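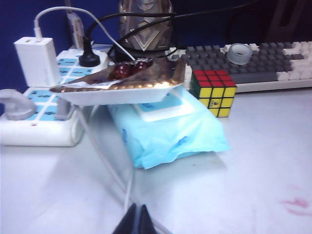 Feeding potted citrus in winter?
mulchmonger: My Meyer lemon lives on the balcony in a 300 mm pot and has gone the colour of weak custard. Mum says feed it. The bloke at Folon Nursery says leave it until August. Who do I disobey?

clay_and_sorrow: Your mum's right. Half-strength liquid every 6 weeks, all winter. Mine's never sulked.

Turnidano: Rubbish. Cold roots can't use it, so you're fertilising the downstairs neighbour. Check the drainage first.
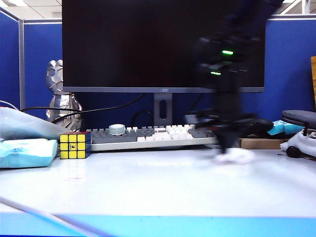
mulchmonger: Drainage is fine, I think. I did mean to keep a feeding diary on the computer. The AOC monitor on my desk has its screen dark, much like my record keeping, so I can't say when it last got a feed. Possibly March.

clay_and_sorrow: March! Poor thing.

Turnidano: Still wouldn't. Move it into the sun and wait 3 weeks.

mulchmonger: Moved it. Mum has been told it's fed.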